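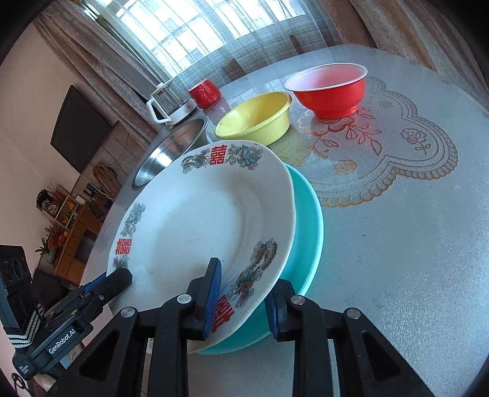
Figure 2. A wedding plate over a turquoise basin, Brandgate kitchen.

4.3 Plates kept for best

I went into the Brandgate kitchens expecting to hear about dishwashers, and what people wanted to talk about was the good china! Every household had some, and most of it never went near a machine. The big white plate in Figure 2 is a lovely case – red double-happiness characters on the rim, dragons and phoenixes running between them – and you can see why anybody would be nervous of scrubbing at that border. Plates like it were done singly, by hand, usually after the everyday things were out of the way (Thursday evenings were a favourite, I never found out why). Kaan Kaplan, who shared the visits with me, noted that three households kept a separate basin for them. I'd missed this completely on my first round and had to go back through my notes to check.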